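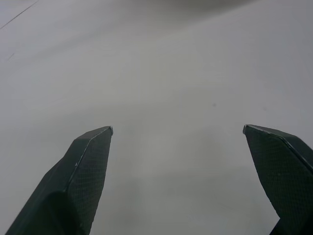

两根深绿色的夹爪指，张开着，下方是浅灰色的平面。

密码过期的那天早上

我在Grerham上班的第三年，公司的登录系统第十一次要求我更换密码。新密码不得少于十四位，要有大写、小写、数字和符号，不能包含我的名字，不能和前十次用过的任何一个相似。至于什么叫“相似”，系统不肯说。我试了四回，它拒绝了四回，口气像一位见过世面的餐厅领班，看了一眼我的鞋。

第五回我把窗外那家面馆的招牌、门牌号和一个感叹号拼在一起，它收下了。然后我做了全楼人都会做的事：撕一张便签，写下来，贴在显示器下沿。

我要为这张便签说几句话。

每年总有那么一两次，安全部门会给全体员工发一封邮件，标题里一定有“意识”两个字。意识要提高，意识要加强，意识是第一道防线。邮件附一份幻灯片，里面有个戴兜帽的人坐在暗处敲键盘。我一直很好奇他为什么不开灯。按照幻灯片的说法，这位兜帽先生最盼望的事情，就是我点开一个不该点的链接，所以整个公司的安危，追根究底，系于我右手的食指。

我不反对提高意识。我反对的是把一切都叫作意识问题。一扇门装反了，每天有人撞上去，物业在门口贴一张“请提高开门意识”，大家会觉得物业有毛病。换成软件，大家就点点头，去参加培训了。

去年一月，公司搞了一次钓鱼演练。一封假冒人事部的邮件发到3,000个信箱，内容是“您的年假余额有误，请登录核对”。点进去的人会看到一只卡通鱼钩，以及一句“您上钩了”。有200个人上了钩，名单发给了各部门主管。

我在名单上。我辩解过：年假余额确实有误，少了我两天。主管说这不是重点。我说对我来说是。

有意思的是后来的事。过了两个星期，真的人事部发来一封真的邮件，请大家点击链接更新银行账户信息。发件地址是一家外包公司的域名，谁也没听说过；正文里有两个错别字；结尾写着“逾期后果自负”。幻灯片里列的可疑特征，它几乎一条不落。我按照培训的要求，点了“举报”。很多同事也点了举报。人事部很不高兴，又发了一封邮件，请大家不要再举报人事部。

那个月有人晚领了工资。据我所知，没有哪位主管收到过关于这件事的名单。

我把这件事讲给Dimas Latuheru听。他在Lumbantobing做了很多年系统管理，头发白得比同龄人早，对一切带“零信任”字样的宣传册都抱有零信任。他听完没有笑，只问我：“你们那个登录系统，二次验证是推送到手机上按‘同意’的那种吧？”

我说是。

“一天按几次？”

我想了想，早上开机一次，开邮箱一次，开报销一次，午饭回来全部再来一遍。有时候我在走廊里走着，手机一震，我就按了同意。我同意的究竟是什么，我说不上来。大概是我自己在某个地方开着的某个网页吧。

他说：“你看，他们花了那么多钱，把你训练成了一个见到按钮就按的人，然后再花一笔钱，教育你不要见到按钮就按。”

这话不好听，可我每次掏手机的时候都会想起来。

再说浏览器。我们公司允许装浏览器扩展，前提是从“官方渠道”安装。官方渠道四个字有一种安神的作用，听上去像国营粮店。我装过一个叫Preltumby的小东西，功能是把网页上的汇率自动换算好，很好用，好用了一年多。某天它更新了，弹出一个窗口，说需要“读取和更改您在所有网站上的数据”。

所有网站。为了算汇率。

我当时的反应，现在说出来也不怕丢人：按了“允许”。我正在赶一张报表，窗口挡住了我要看的那一格。如果那个窗口写的是“请将您家的钥匙交给门外这位先生”，只要它挡住的是同一格，我恐怕也会按。

Preltumby有没有干过坏事，我不知道，也没有本事查。后来有人告诉我，它早就换了东家，原作者把它卖了，卖给谁不清楚。这在扩展的世界里稀松平常：一个人业余时间写了个小工具，攒下一批用户，有一天收到一封客客气气的收购信。用户这边什么动静也没有，图标还是那个图标，评分还是那个评分，连底下那些夸奖都还在，夸的是前任。

您家楼下的包子铺换了老板，至少味道会变。

所以当有人告诉我“只从官方渠道安装就安全了”，我总想问一句，官方打算为此承担什么。商店审核它，商店给它排名，商店把它放在“编辑推荐”里；等它出了事，商店把它下架，发一条声明，说用户安全是我们的首要任务。首要任务这个词，我见得最多的地方就是这类声明。

公司里自然有人和我看法不同。Bonifacio Llorente负责我们的终端安全，一个认真到令人不忍的人，桌上常年摆着一盒没拆封的润喉糖，因为他总在接电话。他觉得我这套论调是给懒人开脱。他的原话是：“锁再不好用，你也不能把门敞着。”

我承认他有道理。我见过有人把管理员密码写在会议室白板上，旁边画了个框，注明“勿擦”。我见过有人把公司电脑借给孩子打游戏，还回来的时候多了三个工具栏和一只会跟着鼠标跑的猫。这种事情怪不到登录系统头上。人会偷懒，会图省事，会在下午四点钟变得格外好骗，这些我都认。

可Bonifacio的论点里有个他自己不太愿意碰的地方。人会偷懒，这是已知条件，跟水往低处流一样。修水渠的人不给水开意识培训班。你要是设计了一套东西，要求几千个人每天、每次、在任何心情下都不犯错，那它一定会出错，剩下的悬念只是出在谁身上，好把谁的名字写进名单。

前阵子公司终于要换系统了。中标的是一家叫Ukley的供应商，来做演示的年轻人西装很新，讲了70页幻灯片。第二页又是那位兜帽先生，看来他是自由职业，给好几家同时干活。我耐着性子听到最后，举手问：以后还要定期换密码吗？

年轻人说，他们的产品完全支持取消定期更换，业界现在也不太提倡这么做了，逼着人换，人只会在末尾加个数字。

我看了Bonifacio一眼。他在看自己的笔记本。

年轻人又说：“当然，具体策略由贵公司自行配置。”

于是贵公司自行配置了。新系统上线，密码仍然要换，不过登录页面改成了蓝色，圆角，右下角有一个会眨眼的小助手，问我今天过得怎么样。问卷调查里有一题：“您是否感到更安全？”选项有“是”和“非常是”。

我也提过正经的建议，写成邮件发给了Bonifacio，免得他说我光会抱怨。一是发一个公司付钱的密码管理器，教会每个人怎么用，包括财务那几位连复制粘贴都要深呼吸的老同事。二是把二次验证换成实体的小钥匙，插上碰一下，假网站骗不走。三是扩展列一张白名单，由懂行的人定期去看，东家换了没有，权限涨了没有，别让做报表的人自己在弹窗前面当法官。四是以后人事部要发带链接的邮件，请先拿给安全部门看一眼，看看像不像骗子。

第四条他回得最快，说“同意”。前三条他说要看预算。

我问他钓鱼演练一年的费用是多少。他说这个属于另一个科目。

我不想把他写成反派。后来有一回加班到很晚，我路过他的工位，他不在，屏幕锁着，规规矩矩的。显示器下沿贴着一张便签，上面写了一行大写、小写、数字和符号。

我把它往里推了推，免得被保洁碰掉，然后关灯走了。

2023年4月12日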